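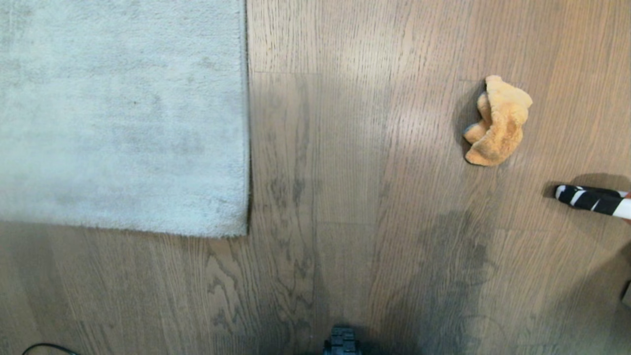 Figura 1. Suelo de tablones de roble y alfombra gris claro.

El barro como duodécimo jugador: efecto del estado del campo en el juego del Asholm
Proyecto de fin de curso. Grupo de trabajo: Esperanza Cabello, Markos Kalogeropoulos y Kalliopi Liapis
Tutora: Fumiko Oda

1. Planteamiento

La idea salió de una frase que se oye en todos los campos de la liga comarcal y que los tres autores hemos repetido sin pruebas desde niños: «con este barro no se puede jugar a nada». La dice el entrenador que pierde. El que gana suele decir que el campo estaba igual para los dos. Quisimos saber cuál de los dos tiene razón, y para ello seguimos al Asholm, equipo de una categoría lo bastante modesta como para que nos dejaran entrar en el vestuario y nos prohibieran, a cambio, sentarnos en el banquillo.

El Asholm juega en el campo municipal de Ojeda, hierba natural en las bandas y una cosa distinta en las áreas. El drenaje es un tema del que en el club se habla en voz baja. Su rival habitual en los puestos medios es el Cosden, que entrena en césped artificial y llega a Ojeda con la cara de quien visita a un pariente lejano en invierno.

2. Hipótesis

Partimos de dos. La primera, que con el campo pesado el equipo local completa menos pases cortos y recurre al balón largo. La segunda, que en esas condiciones hay más faltas, por la sencilla razón de que la gente llega tarde a todo. Markos propuso una tercera, según la cual el barro favorece a los centrales lentos. Se descartó por falta de medios y porque Markos es central.

3. Método

Observamos 7 partidos de liga del Asholm como local, empezando en agosto. Antes de cada uno clasificamos el terreno como seco, blando o pesado. El criterio era hundir un palo de banderín en el punto de penalti y mirar cuánto entraba. Nos consta que existen aparatos para esto. También nos consta lo que cuestan.

Durante el partido, Esperanza anotaba los pases del Asholm, distinguiendo cortos de largos, y Kalliopi las faltas de ambos equipos. Markos llevaba el cronómetro y apuntaba los minutos en que el balón no estaba en juego, tarea que aceptó pensando que sería la más descansada. En el campo de Ojeda, con el río detrás de la portería sur y un único balón de repuesto en condiciones, no lo fue.

Los criterios se acordaron antes del primer encuentro. Se consideró pase largo todo aquel que cruzara la línea de medio campo o que, a juicio de la observadora, pretendiera hacerlo. Esta segunda parte de la definición nos ha dado bastantes disgustos: adivinar la intención de un lateral derecho de esta categoría excede el temario de la asignatura.

Completamos los datos con una entrevista a Gerasimos Raptis, entrenador del Asholm, que nos atendió en la caseta del material mientras inflaba balones.

4. Resultados

En los partidos con terreno seco, el Asholm jugó más en corto, como esperábamos. El porcentaje de acierto en pase corto llegó a 78 en el mejor de ellos, cifra que enseñamos al vestuario y que fue recibida con incredulidad. Con campo blando el acierto bajó algo, sin que el equipo cambiara demasiado su manera de jugar.

Con terreno pesado hubo solamente dos partidos, y conviene leer lo que sigue con esa salvedad. En ambos se impuso el balón largo desde el saque inicial, antes incluso de que alguien hubiera comprobado si el corto funcionaba. El acierto cayó en todas las distancias. El segundo fue contra el Cosden y terminó en empate sin goles, con un remate al poste del visitante que, según las notas de Kalliopi, «iba dentro hasta que dejó de rodar».

La segunda hipótesis no se sostiene. Las faltas no aumentaron con el barro; en el encuentro contra el Cosden fueron menos que en cualquier otro. Nuestra explicación provisional es que para hacer una falta hay que alcanzar al contrario. También puede influir que el árbitro, hundido como todos, siguiera las jugadas desde el círculo central.

El tiempo con el balón parado sí creció en los partidos pesados. Una parte se debe a los saques de puerta, que los porteros ejecutaban tras buscar con paciencia un sitio firme donde apoyar el pie. Otra, a los viajes al río.

5. La entrevista

Raptis sostiene que el barro es mental. «El que sale pensando en el campo ya ha perdido el primer balón», nos dijo. Preguntado por qué, entonces, ordena jugar en largo cuando llueve, respondió que eso es otra cosa. Insistimos y nos ofreció un café.

Aportó, sin embargo, un dato que no habíamos previsto. Buena parte de la plantilla tiene un solo par de botas, con tacos moldeados, y con ellas juega en cualquier superficie. Si el equipo visitante trae tacos de aluminio, la ventaja de conocer el terreno queda bastante repartida. No registramos el calzado en ningún partido y habríamos debido hacerlo.

6. Problemas y limitaciones

Se perdió la hoja de la primera parte del partido contra el Skutumham. Estaba escrita a bolígrafo y llovía. La reconstruimos de memoria para este informe y luego, por indicación de la tutora, la retiramos.

La muestra es pequeña y de un solo equipo. Tampoco hemos separado el efecto del terreno del efecto de la lluvia mientras cae, que moja el balón, las gafas del lateral y el ánimo de la grada. Por último, dos de los autores son socios del Asholm. Hemos procurado que no se note en las cifras, aunque se nota en el apartado de faltas dudosas, que Fumiko Oda nos hizo reducir a la mitad.

7. Trabajo pendiente

Queremos repetir las mediciones como visitantes en el campo del Cosden, donde el césped artificial permitiría comparar con una superficie que no cambia tanto. Kalliopi prepara una plantilla de anotación nueva, a lápiz y con funda de plástico. El club nos ha pedido una copia del informe para adjuntarla a la solicitud de arreglo del drenaje. Se la hemos enviado sin el apartado 5.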